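Bench Room Assistants (part time) - Nalano, Lastinlow site

Posted January 4, 2023
Location: Lastinlow, second floor, Antunes Building
Type: part time, temporary, could be extended
Pay: $18 an hour, paid every two weeks
Start: February

Quick version

We need people for the bench room. Setting tables, guiding the arms by hand through small table jobs, putting everything back, doing it again. No degree needed. Steady hands, patience, able to turn up on time. If that's you skip down to How to apply.

Longer version

Nalano runs a bench room at Lastinlow where people do ordinary tabletop work over and over. Folding dish towels. Sorting cutlery into a tray. Packing lunch boxes, closing the lids, opening them again. Stacking cups. The work is done sitting or standing at wooden tables, by hand on a lead arm, and each round gets logged on a sheet. It's quiet work mostly. Radio is allowed if the room agrees on a station, which it usually does by about ten minutes in.

We have 9 places open. Shifts are four hours, mornings or afternoons, your pick as long as you stick with it. We can't do split shifts, please don't ask, payroll can't handle it.

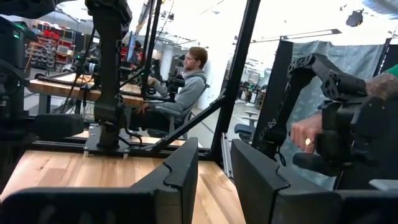
Most of a shift is spent at the table, so be ready for that. You get a station for the whole four hours and you keep it the way you'd want to find it. Wipe the top at the start and at the end, damp cloth only, no spray on the wood. Keep bags and coats off it and out from under it. You'll have one hand around the black handle for long stretches, same grip as the person in the photo, and a loose hold is better than a tight one. Rings are fine, like the gold one there. Long bracelets and dangly cuffs are not, push sleeves up past the wrist. Tattoos nobody minds. Hooded sweatshirts are pretty much the uniform at the desks and you're welcome to wear one, the room runs cool. The gray-blue curtain stays where it is, don't move it to get more light, ask for a lamp.

What you'll do

Set out the items for each round from the card (card tells you what goes where)
Work through the round at an even pace, no rushing
Mark the sheet: done, dropped, or stopped early. Dropped is fine! We want to know about it
Reset the table and go again
Swap out anything chipped, torn or sticky
Last 13 minutes of shift: wash cups and boxes, refold towels, restock the shelf, sign out

A round can be very short or it can drag on. Packing a lunch box is quick. Towels take longer then you think, especialy the big ones. You won't be asked to hit a number per hour.

What we're looking for

18 or over
Comfortable sitting or standing for up to 60 minutes before a break
Good use of at least one hand and arm, left or right both fine, stations can be set up for either
Able to read the cards in English
OK with doing the same thing many times. Really OK with it. We lose people in week one over this and would sooner say so now
Tidy. Not fussy, tidy

Nice to have: kitchen work, sewing, stock room, packing line, model building, anything where you used your hands and had to be neat. Tell us about it, it doesn't have to have been a paid job.

Not needed: computer skills past filling in a form. Somebody sets up the station with you at the start of every shift.

Hours and breaks

Morning shift 8:30 to 12:30, afternoon shift 1:00 to 5:00. Break after every hour on the bench, kettle and fridge in the hall kitchen. Label your food. Breaks are paid. If your wrist or shoulder starts to ache, stop, say so, and you'll be moved to resets or washing up for the rest of the shift at the same rate.

Training is two paid shifts. First one is mostly the cards, the sheet and where things live (shelf order matters, towels bottom, cups middle, boxes top, cutlery in the drawer unit by the sink). Second one you're at a table with someone next to you.

Room rules, short

No food or open drinks on the tables
Closed shoes
Long hair tied back
Phones in the tray by the door while you're at a station
Walk around the frames, don't lean on them or hang things off them
If you hear "hold" everybody stops, hands off

Shifts are recorded, including hands and forearms, and sometimes people at the desks behind. You'll be given a consent form before your first shift. Read it properly. If you're not happy with it there's no hard feelings, but we can't put you on the bench without it.

Getting here

Stomgate bus stops outside, then in at the side entrance and up. There's an elevator. Parking out back is tight in the mornings, bikes can come inside and go in the rack under the stairs. If you need step-free access or a different chair or table height let us know on the form and we'll have it ready for you.

How to apply

Fill in the short form at the Lastinlow front desk or ask them to mail you one. Resume optional. We do want:

name and a phone number that gets answered
morning or afternoon
left or right handed
two or three lines on work you've done with your hands
any dates in February you can't do

We call everyone who fills in the form, even if it's a no. Next step is a half hour visit, you see the room, fold a few towels, ask whatever you like. Bring ID. No test, no need to dress up.

Applied last fall and didn't get a place? Apply again please, we were full then and kept no list (sorry). Current weekend staff at Antunes can apply too but check with your supervisor about total hours first.

Places are filled as forms come in. Afternoons always go last so if you're flexible, put afternoon.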